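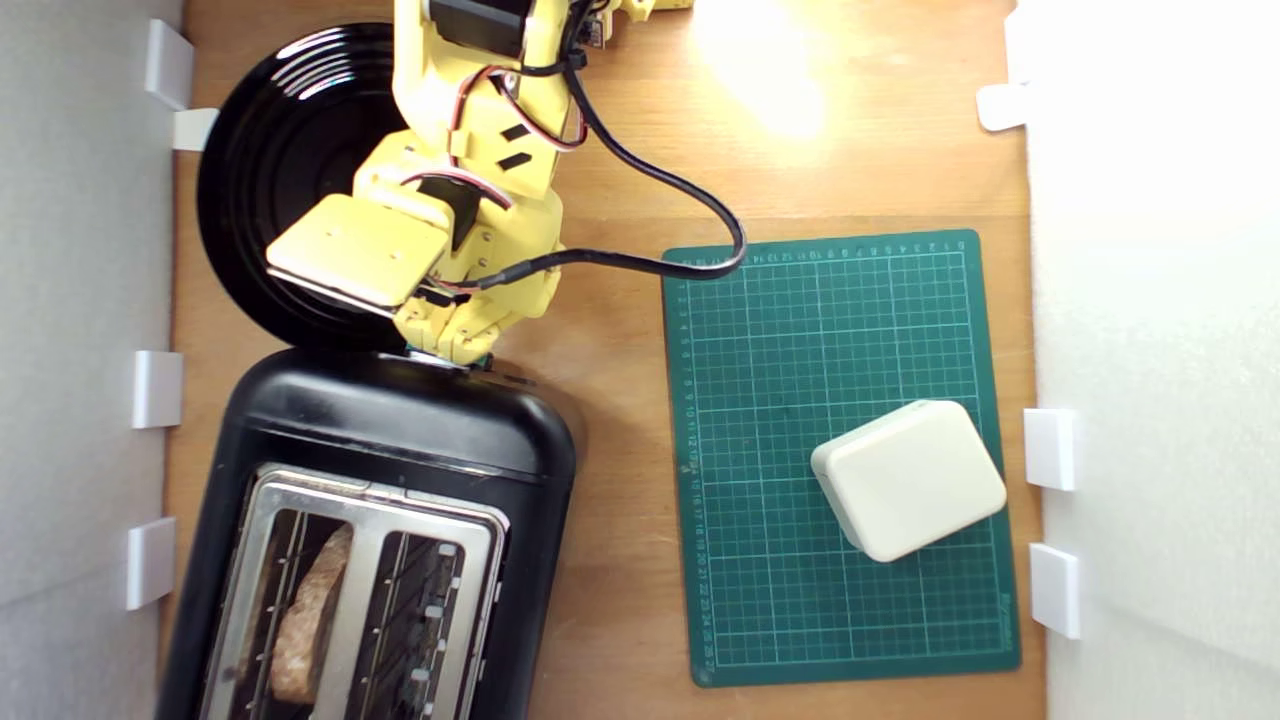 図1 木の天板に置いた黒い皿と黒い二枚焼きトースター

3.2 朝食の聞き取り

さて、ここからが私のいちばん好きな部分です。Wulvilleの下宿人に朝のパンの話を聞いて回ったのですが、これがもう、みんなよくしゃべる(録音は一人30分の予定だったのに!)。最初は食費の話をするつもりでした。ところが出てくるのは、誰が先に台所を使うかという順番の話ばかりなんですよね。

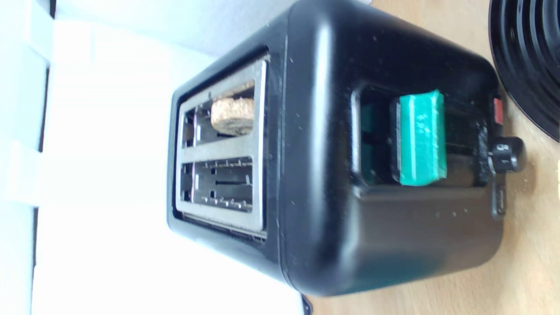

順番の話で面白いのは、待ち時間の数え方が人によって違うことです。時計で数える人もいれば、パンの枚数で数える人もいます。差し込み口が二本並んだ型だと一度に二枚ですから、三人目はどうしても次の回になるわけで、「二回目の人」という呼び名まで定着していました。黒い外側に細かいほこりやパンくずが点々とついているのも、私にはなじみの朝の眺めです。掃除当番の話になると急に口が重くなる人が多くて、ここは12月の追加調査でもう一度聞きました。回答は全部で325件、そのうち掃除に触れたのは10件だけです。

3.3 席と皿
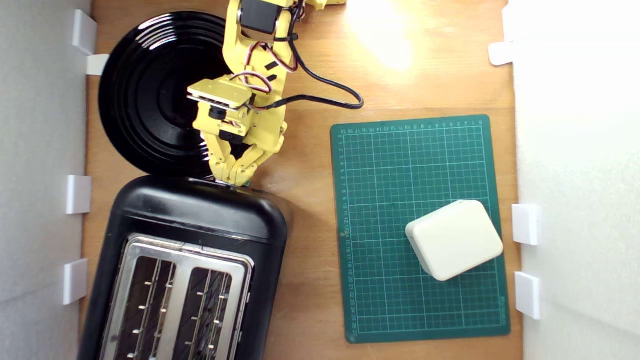

Jolien Wouters

皿の話も少し。縁に輪の筋が入った黒い丸皿のようなものは、下宿では共用になりがちです。自分の皿を決めている人ほど食卓に長く座る、というのが私の印象なのですが、Hermansは席の位置のほうが効いていると言って譲りません。集計は次節の表2に載せました。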